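Work diary, 12 March 2019

Spent most of the day on the handling rules. We have three people recording with the hand grippers now and each of them does it differently, which was fine when the recordings stayed with us. They don't any more. Zamon want everything in one format by September and they have asked for the written procedure as well, so there has to be one.

The draft I had from last year was two pages and most of it concerned charging. I threw out the charging part and started again with what a person should do from picking up the gripper to putting it down.

First rule, and the one we argued over longest: both finger pads in view before the hand moves. If the pads can't be seen at the start, the recording is scrapped and done again. Flistomis let theirs through if the pads appear within the first second or so. I don't like that. A clear rule is easier to follow than a generous one.

Second: close on the object, hold still, then move. Most of our rejected recordings fail here. People grab and lift in one go because that is how anyone picks up a bottle at home. The pause feels silly for the first morning and then it becomes habit.

Third: objects are to be used as they come. Someone had been smoothing out the crushed bottles before each run to make them easier to grip. I can see why, but a machine that has only ever met tidy bottles will be no use in a kitchen. Crumpled ones stay crumpled, and things lying on their sides stay on their sides.

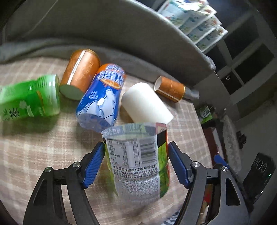 Words: Babak Nazari
14 shares · 2 comments

The iced tea bottle made a decent test of the draft wording. I had written "grip the object at its widest point", and with a crushed bottle there is no sensible widest point. Changed it to "grip where both pads can rest flat, or as near flat as the object allows". Longer, but it can be followed.

Bottles and a can together on one cloth raised another question, the order of picking. I had left this out altogether. Bellis fix the order on a card beforehand. We have always let the operator choose, and I would like to keep that, provided the choice is written in the log before the first grip – before, so it can't be adjusted to suit what happened. Put that in as rule six.

Rule seven is privacy. The recordings are made in real living rooms and the lens takes in whatever is behind the table. No post with an address on it, no family photographs, no screens switched on. The householder signs the form and is shown one recording before we do the rest. That was custom already, but it was not written anywhere.

Still undecided is how many recordings per session. I have put 200 for now. Flulcombe work to 300 and say the quality holds, but I looked through a batch of theirs last week and the last part was careless, with the pause at the grip almost gone. I would sooner have fewer. There is also a person's wrist to think of, so I have added a break every half hour, away from the table.

Sent the draft round at four. Got 2 replies before I left, one agreeing and one asking whether the pads need wiping between objects. They do, and I had forgotten to say so. It goes in tomorrow with the spelling corrections.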